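Teaching an arm to deal with a bottle that won't stand up
Project report, second semester
Workshop partner: Nhi Sầm

So when we signed up for this project in March, the plan was a full table-clearing setup (cups, cutlery, the works!). By week two we had cut that down to one bottle. One! And it still ate the whole semester.

We did everything in the shared workshop on Timmermans, mostly after 6 p.m. when the laser cutter people had gone home and we could hear ourselves think. Nhi wrote the grasp planner and I got the cables, the mounting and the camera stand, plus all the swearing that goes with them. Our code lives in a repo we named Senard, for reasons that were funny at the time.

A standing bottle was easy. You come in from the side, close the fingers, lift, done. A bottle on its side is another animal. It rolls if you brush it, and clear plastic is miserable for a depth camera, because half the time it sees the table right through it. We ended up finding the label first and guessing the rest of the shape from there, which felt like cheating but worked a lot better than what we had before.

The other big thing was where to grab. I wanted the middle, Nhi wanted the neck. We ran 100 tries each way, and the neck won with 66 good lifts against my 14. Fine. I bought the fries.

The cable is still my least favorite part. It runs outside the arm, and if the wrist turns too far it gets pulled tight, so we put a limit in software and lost some reach on the far side of the table. Next time I'd sort out the cable route before writing a single line of code.

Still on the list: bottles with the label facing down, and getting the approach to slow down for the last bit above the wood.

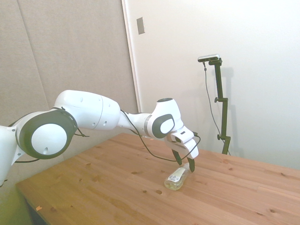

Riet Verstraete wrote back that we should try a strip of colored tape around the neck before touching the label detector again, and asked whether the 14 got any better with softer finger pads.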